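Virkik Slotted Worktable, Aluminum

Item 1732
Sold by Grornlow Bench Supply

The Virkik is a flat worktable with an aluminum top, slotted along its length. It was made for people who open up desktop computers all day and want the case to stay where they put it. A full-size tower can lie on its side with room left over for a tray of screws, a driver set and whatever came out of the case.

The top is 60 inches long. The slots take standard T-nuts, so stops, clamps and lamp posts can be bolted down anywhere along a slot and moved again with one hex key. Small screws do find their way into the slots. A soft brush gets them out, and one is packed with the table.

What comes in the box

Table top, in one piece
Two leg frames with leveling feet
Cross brace
Four corner stops
12 T-nuts with bolts
Grounding stud and cord
Hex key and slot brush

Setting up

Two people should lift the top onto the leg frames. Tighten the cross brace by hand first, level the feet, then go around again with the hex key. Connect the grounding cord before you put any electronics on the table. The bare metal conducts, so never run a board with the power on while it is touching the top. Use a mat for live testing — the Braria mat (sold separately) is cut to fit between the slots and the front edge. 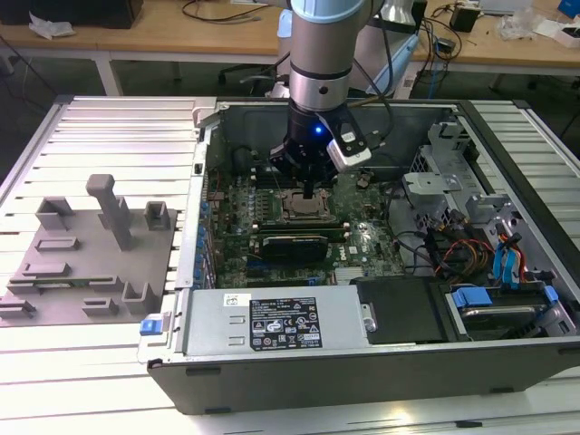
Bench notes by Jocelyn Gauthier
Updated May 2021

Most of our customers use the table for desktop teardown and parts recovery, and the questions we get are mostly about how to lay out that kind of job.

Put the case on its side with the open face up. You want to be able to get at the processor socket, the memory and the graphics card from above, without reaching around the drive cage. Set two corner stops against the bottom of the case and two against the back. Snug is enough. Sheet metal bends if you push the stops in hard.

Power supplies are easier to take out if you clear the cables first. On cases with plastic release tabs, check for screws as well before pulling. Some have both.

Leave the processor in its socket until the cooler is off and the old paste has been wiped up. Have the storage tray within reach before you open the socket lever, and lift the chip straight up by its edges. Memory can come out before or after, it makes no difference to the table or to you.

If you bolt a lamp post to the table, put it at the back and run the cable away from the case. Do not hang more than 54 pounds from any one slot.

Care

Wipe down with a damp cloth and mild soap. Do not use bleach or oven cleaner on the aluminum. Thermal paste comes off with rubbing alcohol. Scratches are normal and do not affect the slots.

Stock and orders

We have shipped over 3000 of these tables. The next batch arrives in July, and orders are filled in the order they come in. Replacement feet, stops and T-nuts are kept in stock all year.

For school and repair shop orders, ask for Dilani Roy. For freight questions, ask for Hadi Farah.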